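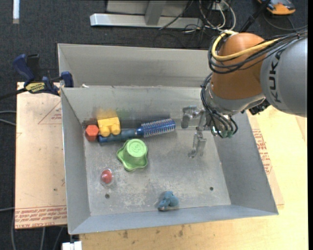 Blue hairbrush and toy blocks in a metal bin

Blog > Stills and Presses > Opinion

Search this site Go

Buy the smaller still

I get asked the same thing every summer by people who've fallen for the idea of making their own lavender oil, and it always comes in the same shape. They've been looking at steam stills online, they've found two they like, one is a good deal bigger than the other, and surely it makes sense to get the big one now and save themselves upgrading later? My answer is no. Please don't. I've been saying so for years at the Wirnley growers' evenings, usually to people who go off and buy the big one anyway, so I thought I'd write it all down while the plants are in flower and I'm in the mood for an argument.

I should own up straight away that I bought the big one too. Mine was the Drado, a 40 litre steam still with a lovely tall column and a condenser you could lose an arm in, and it cost me £1,896 before I'd bought so much as a hose clip to go with it. I adored it for a month. It looked wonderful in the shed, and visitors always asked about it, and I'd stand there patting the lid like a man with a prize bull. Then I tried to fill it.

That's the bit the listings skate over. A steam still wants to be filled properly. If you put a thin layer of flowers in the bottom of a big basket the steam just barges through the easiest gap and out of the top, and then you've got to drive all that metal and all that empty space up to temperature for hardly any plant. I had 54 lavender bushes at the time, which sounds like plenty (it sounded like plenty to me), but they don't all come ready on the same morning, and a few of them were young, and the bees had strong views on when I could get near the rest. I'd cut what was ready, carry it over in a sheet, tip it in, and look down at a sad little mat of flowers a long way below the rim.

So I did what everybody does and waited for more. I cut the early ones and spread them out in the loft, then cut the next lot and the lot after that, and by the time I had a decent fill the first bundles had gone papery. You can distil dried lavender, plenty of people do and they like the result, but it wasn't what I was after. I wanted that green, sharp, slightly rude smell you get from flowers cut the same day. I'd spent all that money on a machine that made me wait until the thing I wanted had gone off.

The second still was a Penel tabletop model, bought half out of spite, for £392. It's a plain thing. The lid doesn't sit quite as sweetly as the Drado's and the gauge is so small that I need my other glasses for it. But I can cut after breakfast, fill it to the top with what I've cut, and be washing up by lunch, and in that first season I ran it more often than I'd run the big one in three. I've learned nearly everything I know about distilling on that little pot, simply from having so many goes at it!

And that's my real argument, I suppose. You get better at this by doing it over and over and changing one thing at a time. Turn the heat down a bit and see what comes over. Pack the basket tighter, then looser. Leave more stalk on, strip it right off. Stop early one time and go on far too long the next, so you know what the tail end smells like (cabbage water, to my nose, with a hint of wet dog). With a small still a bad run costs you a bucket of flowers and a morning. With a big one a bad run can be most of your year's crop, and so you get timid. You do exactly what you did last time and you never find out if there was something better to be had.

There are arguments on the other side and some of them are fair.

The first is oil. A small still doesn't give you much of it per run, and if you're expecting to line up bottles along the windowsill you're going to be cross. I had a woman at one of the evenings tell me she'd been hoping to do all her Christmas presents from one afternoon. You won't. You'll get a thin golden line floating on top of the water, and you'll have to fiddle with a pipette to get it off, and some of it will stick to the glass out of sheer bad manners. If you want volume and you've got a field, then yes, go bigger, and you've probably stopped reading by now in any case. What you do get from a small still, and lots of it, is the scented water, and I think people are snobbish about that. I use mine in the ironing and on the dog's blanket.

The second is heat. A bigger pot holds its temperature more steadily, that's perfectly true, and my little one does sulk if there's a draught. I run it behind a sheet of old ply on the windy side, with the shed door propped wide open – burner in a shed, door open, always – and it behaves. I also stay with it the whole time, which you ought to be doing whatever size you've bought. Hot glass, steam under a lid, a flame and something that burns very nicely if it ends up in the wrong place. I don't wander off to weed.

The third one is resale, and it's the one that makes me grumpiest. "I can always sell it on." Can you? I had the Drado listed from January right through until the bushes were budding, and I had lots of people wanting to come and look at it and very few wanting to lift it. It went in the end to a couple setting up with several rows of the stuff, who do have the flowers to feed it, and I'm pleased for them. I didn't get back anything like what I paid. The small one I could shift tomorrow with a card in the post office window.

I do blame the shops a bit. I used to buy my odds and ends from Korletey, and I've nothing against them, the parcels always came and the gaskets always fitted. But look at how these things get sold, there or anywhere else. The size is the headline. There's a chart of capacities and the price per litre gets better as you go down the page, so the big one starts to look like thrift. You feel daft for choosing the top row. I'd love to see a seller ask how many plants you've got before it lets you put anything in the basket, and I'd shop there for life.

Ask yourself what you'll be able to cut on one ordinary morning. I mean one, with your own secateurs and your own back, in whatever weather you get. Put it in a bucket and squash it down lightly with your hand. Then buy the still that bucket would fill, and if it seems ridiculously small, good, you've probably got it right. People who keep herb beds rather than proper rows of lavender should go smaller again – rosemary and mint come in armfuls, but it's seldom as big an armful as you think once it's packed.

Spend what's left over on the dull stuff. A decent separator made more difference to me than any amount of column. So did a second set of seals, a long hose that reaches the water butt, and a stool at the right height. Get some dark bottles, and label them as you fill them, with the plant and the heat and how long you ran. I've got four from my first year marked "good one" and I've no idea what I did.

I'll be cutting again as soon as the rain clears off, most likely the row nearest the gate, and the Penel's already out on the bench with its daft little gauge. If you've got a big still and you love it and you fill it every time, write and tell me, I'd be interested to know how many plants it takes.

Related items
Cleaning a condenser without swearing
Does it matter what time of day you cut?
Scented water: how long does mine keep?
Gas ring or hotplate for a small still
Rosemary, and why I strip the stalks
My first go with an apple press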